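Long Runs, Short Stops: How Tire Wear Decides the Gromau Endurance Round

The circuit at Gromau punishes the left front, and every team on the grid plans its race from that corner of the car.
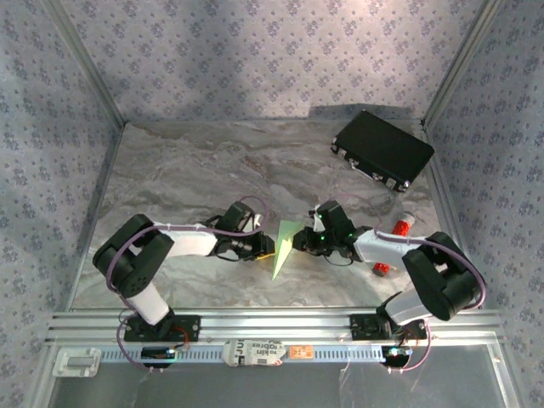
Where the wear comes from

Gromau runs clockwise over 19 corners, and the ones that matter most turn right. The long double-apex section behind the paddock holds the car at high lateral load for 8 seconds on a dry lap. The left front carries most of that load, and its outer shoulder heats up faster than the rest of the tread. On a new tire the driver feels very little. By the middle of a stint the car begins to push wide at the second apex, and the usual response, more steering angle, adds heat to the same strip of rubber.

The surface makes this worse. The back half of the lap was repaved and is smooth. The front half was not, and its coarse stone cuts into the softer compound during the first laps of a run. Teams that set up the car for the smooth half tend to be quick in qualifying and slow by the second stint.

Two ways to cover the distance

Albers and Prarkik arrived in November with cars of similar pace and opposite plans. Albers chose the soft compound, low front pressures and four stops. Prarkik ran the medium, gave up time on each opening lap, and planned on three.

The arithmetic is close. A stop costs the length of the pit lane at limiter speed plus the service itself, and under the series rules fuel must be finished before any wheel comes off. That fixes a minimum stationary time which no crew can beat. A plan with an extra stop has to recover the whole loss on track, and traffic takes a share of whatever is gained.

At Gromau the traffic is heavy. The slower class brakes earlier for the hairpin and has similar top speed on the main straight, so a faster car can follow one for most of a lap before it gets by. The loss is larger on worn tires, where the line off the racing groove is covered in shed rubber.

Camber and pressure

Front camber is the main tool for protecting the shoulder. More negative camber evens out the load in the long corners but shortens the contact patch under braking, and the hairpin at the end of the straight is the best passing place on the circuit. Albers ran 4 degrees on the left and less on the right. Prarkik kept the sides closer together and accepted some extra shoulder wear in exchange for stable braking.

Pressures are set cold and checked hot. The track cools quickly after 5 p.m., and a setting that was correct for the afternoon leaves the tire slow to warm up in the final hour.

The result on distance

The winning car completed over 766 miles. It was the Prarkik entry, on three stops. Albers finished second on the same lap after a last stint on used softs. Flikton, in third, switched from four stops to three during a long caution period and had to save fuel until the flag.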